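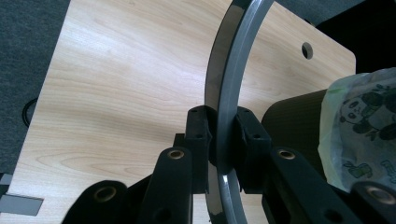 Vol. 2, No. 10

I had meant to write about tomatoes this week, and I will get to them eventually (they are doing fine, thank you to everyone who asked). But I went to the county meeting in Clisdale about the new growing rules, and I came home with four pages of notes and a sore back from those folding chairs, so tomatoes will have to wait.

For anyone reading from out of the area, the county is trying to decide what to do about the small cannabis growers up the Arkari road. Some of them have been at it since long before I moved up here. A few have permits, plenty have half a permit, and the rest keep their gates closed and wave at you politely from a distance. The proposal on the table would set a flat yearly fee for everybody with a garden over 500 square feet, and it would make each grower show where their water comes from between June and the first good rains.

Now, I don't grow. I tried two plants on the back deck one summer and the deer got both of them, and I have to say it was the most relaxed I have ever seen those deer. But my road is the same road, and my creek is the same creek, and when the culvert goes out we all stand there in our boots looking at the same hole. So I figured I ought to go and listen.

The meeting was supposed to start at six. It started closer to half past, as there was trouble with the microphone, and then the supervisors read the whole proposal aloud, all the way through, including the definitions. I learned that a "canopy" is measured from the outermost leaf and that a hoop house is a structure in one part of the code and something else in another. My neighbor leaned over and asked me if we were going to be tested on it.

Emiliano Llorente spoke first. He has the place above the second bridge with the blue water tanks, and he has been trying to go legal for 3 years. He brought his folder with him, and I mean a folder the thickness of a Thanksgiving turkey. He told the supervisors that he isn't against paying, and he isn't against the water rule either, he put his tanks in years ago so he could leave the creek alone in the dry months. What he minds is that the fee is the same for him as it is for the outfit down at Vidal with the lights and the loading dock. He said it very quietly and sat back down, and there was a good bit of clapping.

I thought that was a fair point. I still do, after sleeping on it. A flat fee sounds simple and fair until you picture who is writing the check. Somebody from the planning office said a sliding scale would take more staff to run, and I suppose it would, but they seem to manage a sliding scale for the dump. 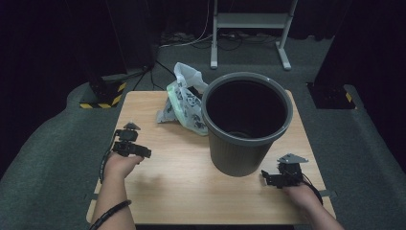

Vol. 2, No. 10, page 3

Then Demetrio Manzano got up, and he was on the other side of it, more or less. He runs cattle on the flat below Trultbridge and he is tired of his stock pond coming up short every August. He wants the water rule made stronger, with somebody driving out to look at the meters in person. He also said – and this surprised me – that he would like to see the plants treated like any other crop, with the same rules he has to follow for his hay. No more and no less. A couple of the growers in the back row called out that they would sign up for that tonight if he'd write it down!

It was the nicest moment of the evening. I have been to meetings on this subject where people had to be walked out to the parking lot, and I won't pretend everyone was sweet at this one (there was a man who was very upset about the smell, and he had the floor for about 10 minutes). But people mostly listened. During the break Demetrio and Emiliano were over by the coffee urn talking about storage tanks, and what they cost, and whether it's worth burying the line.

The supervisors didn't vote. They sent the whole thing back to the planning office with a request to look at the fee again, and it should come around for another hearing before the end of summer. If you live on our road and couldn't make it, you can still send in a letter. Mine is half written. I keep putting in too much about the culvert.

I do have one question I never got to ask, as the cards ran out before they reached mine. If the fee money goes to the general fund, does any of it come back to the roads? If one of you knows, please leave me a comment or catch me at the feed store. And I promise, tomatoes next time. I have an awful lot of green ones.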